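Kondasano Home Help
Home > Living room > Sofas and soft furnishings

Throw pillow with tufted trim keeps sliding down the couch and flattening — how do you keep it in the corner?

Posted by oatfield_46
Viewed 688 times

We have an olive couch with big soft back cushions and wide padded arms. It came with the apartment, so I don't know the maker, and I can't find a tag on the frame. The seat cushions lift out but the back cushions are sewn on along the bottom edge.

I bought one square throw pillow for the corner where the back meets the arm. It is off-white with blue diamond bands across it and nubby tufted rows, plus a fringe down the sides. The shop was Plutudska, if that helps anyone identify it. The care label says spot clean only and nothing about the filling. There is a zipper on one side, hidden under the fringe, so the cover does come off.

I have three problems with it.

The pillow creeps. I set it upright in the corner in the morning and by evening it has gone down and forward onto the seat. This happens even when only one person has used the couch, and usually that person was at the other end.

It is also going flat in the middle. The corners are still full but the center has a dent. I have had it since September.

The last one is partly my own habit. I read on the couch and stand my book on top of the pillow when I get up, leaning on the back cushion. I like having it there because I can find it again, and the side table is over on the far side of the arm. At the moment it is Subscribed by Tien Tzuo, a hardcover, which is heavier than the paperbacks I usually read. I want to know if the book is what is crushing the tufts along the top, or if they would flatten anyway. I would also like to know if the green jacket could leave color on the white part.

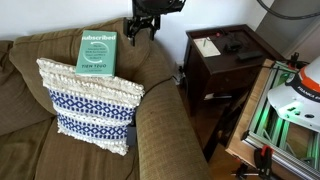
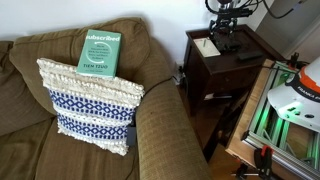 The couch corner with the pillow and the book on top of it.

I would like to keep the pillow where it is and not buy another one. I don't want to pin anything to the couch or use adhesive on the fabric, as it isn't my couch.

Thanks in advance.

Algirdas Stankevičius
Member, Drenddale

I did upholstery repair for a long time and most of these pillows have the same trouble. The cover is fine and the insert is too small or too cheap.

Take the cover off and measure it flat from seam to seam, leaving out the fringe. Then measure the insert. If they are the same size, the insert is too small. You want one that is an inch or two bigger each way. The cover then stays tight and the pillow holds its shape when it leans. A slack pillow folds at the waist, and once it folds it walks forward.

For filling I would use feather and down if nobody in the house is allergic. It is heavier than polyester and sits down into the corner. If you stay with polyester, buy a dense one. Push it with your fist in the shop. If it comes back right away it will do.

When you put the new insert in, fold it in half, push the folded edge to the far end of the cover, and let it open. Work the corners in with your fingers. Go slowly at the zipper — fringe gets caught in the teeth and pulls loose from the seam.

For the sliding, cut a piece of the open rubbery mesh that goes under rugs. Eight inches by 8 is enough. Put it on the seat, well back in the corner, and stand the pillow's bottom edge on it. It isn't stuck to anything and you can lift it out when you vacuum. Do not leave it there for months at a time without looking, because some of those meshes get tacky with age and can mark fabric. I check mine when I clean.

Also look at the seat cushion. If it slopes forward, anything you stand on it will go the same way. Take it out and see if the foam is worn at the front. You can turn it around if the shape allows.

As for the book, the weight of one hardcover is not much. It will press down the tufts right under it, and you can lift them again with your fingers or a soft toothbrush. The dent in the middle is from people leaning on it, not from the book.

Yensuk
Member

Just get a new pillow, they are cheap. Mine is 70 percent cotton and I wash it at whatever and it comes out fine.

pell_and_daughter
Member

Please don't machine wash this one on the strength of the answer before mine. If the label says spot clean, the blue may run into the white. Test it first with a damp white cloth on the back of a blue band. Press, don't rub. If color comes off on the cloth, keep water away from it.

On the book jacket, glossy paper jackets don't normally give off color when dry. I'd worry more about a damp pillow, so after spot cleaning leave the book somewhere else until the pillow is dry all the way through. You can also take the jacket off and keep it on a shelf while you are reading.

I have a similar fringe on two pillows and the tufts on top do go down with time, book or no book. Turning the pillow a quarter turn every few weeks spreads the wear, but then your blue bands run up and down and you may not like that. Turning it upside down keeps them level.

oatfield_46

Thank you. I measured and the insert is the same size as the cover, so I have ordered a bigger one in feather. I had some rug mesh left over in the hall closet and have cut a piece for the corner. The damp cloth picked up a little blue, so no washing. The book stays on the pillow for now — I am on page 46.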